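Keeping a Long Table: A Conversation with Mayu Sasaki

The Griffiths Residence Program has offered shared housing to graduate students and visiting scholars since its founding, and for most of that time the evening meal was left to the residents. That changed when Mayu Sasaki became director of community life. Under her direction the program introduced a common supper in each of its houses, beginning with Kondimholm, the oldest of them. She spoke with us in September, shortly after the new residents had moved in.

Sasaki did not come to the work through food service. She trained as a librarian and spent her first years at Griffiths managing the reading rooms. "I noticed that people would sit near one another for an entire winter and never learn each other's names," she said. "A library permits that, and it should. A house is a different matter."

The first suppers were modest. The program set aside a weekly budget of 200 dollars for each house, and residents signed up in pairs to cook. Attendance was not required, and Sasaki remains firm on the point. In her view a meal that people are obliged to attend becomes a meeting, and residents already have a sufficient number of those.

The tables themselves received more thought than the menus. Sasaki asked that each dining room be furnished with one long wooden table in place of several small ones, on the principle that small tables sort people into groups before anyone has spoken. 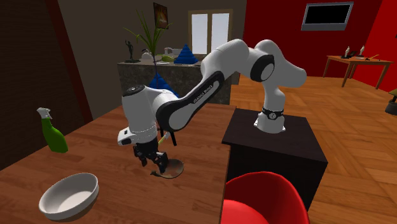 Wooden table, indoor room.

The change was not welcomed everywhere. At Skorkeck, the largest house, with 44 residents, the long table meant eating in two sittings, and the earlier sitting soon acquired a reputation as the quiet one. Sasaki considered moving people between the two and decided against it. "They had arranged themselves in a way that suited them," she said. "Some people want company at supper and very little conversation. I had not planned for that, and I was glad to be corrected."

Other corrections followed. The sign-up sheet was moved from the office to the kitchen door. Cooks were permitted to repeat a dish as often as they liked, after a resident who knew only one recipe withdrew her name out of embarrassment. The supper hour was set at 6:30 in the evening, then at 7:00, and has stayed there — although the laboratory staff at Grorkero House continue to ask for 7:30.

Asked how the dining rooms should look, Sasaki said that she prefers them a little underfurnished. She approves of pictures on the walls, particularly landscapes, which give a newcomer something to remark on. She is less fond of centerpieces. A large arrangement of flowers, she observed, is handsome until one tries to speak to the person on the other side of it.

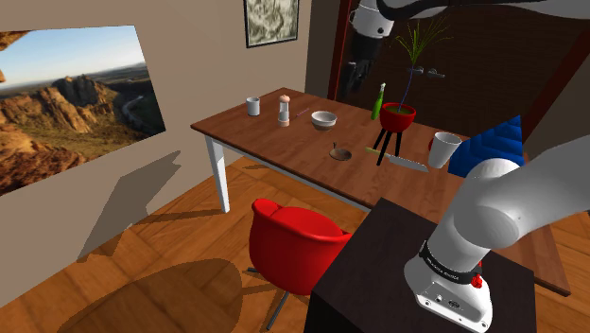 One former resident of Kondimholm wrote to us that the suppers were the only part of the week she did not have to prepare for, and that she would have given up the furniture altogether before giving up the hour. She added that the food was frequently poor and that she could not remember anyone complaining of it at the table.

Sasaki accepts the judgment on the food. The program now offers new residents a short kitchen course, covering rice, beans, soups and the safe handling of poultry, and there is a fund of 1,000 dollars a year for replacing equipment. She would like to see it increased. Large pots are expensive, and the ones bought at the outset were too thin for the amounts being cooked in them.

She is also candid about cleaning, the subject on which she receives the most letters. Under the present rule the cooks do not wash up, and everyone who has eaten clears a place. The table is wiped down with a damp cloth, dried at once, and oiled between terms. Residents are asked not to set hot pans directly on the wood. Sasaki does not object to a surface that shows its age, and she has twice declined an offer to have the Kondimholm table refinished.

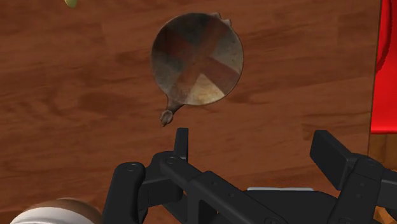

Tabletop seen from above, with the grain of the wood.

The coming year will bring one addition. Residents who have completed their studies will be invited back for a supper each term, with places limited to 40. Sasaki expects that some will travel a considerable distance, and she has asked the houses to put them to work in the kitchen along with everyone else. "If they are treated as guests, they will feel that they have left," she said.

She has no plans to publish a guide to the program, although other institutions have requested one. Her advice to them has been to choose an hour, keep to it for a full year, and make changes only after that — a rule she concedes she did not follow herself.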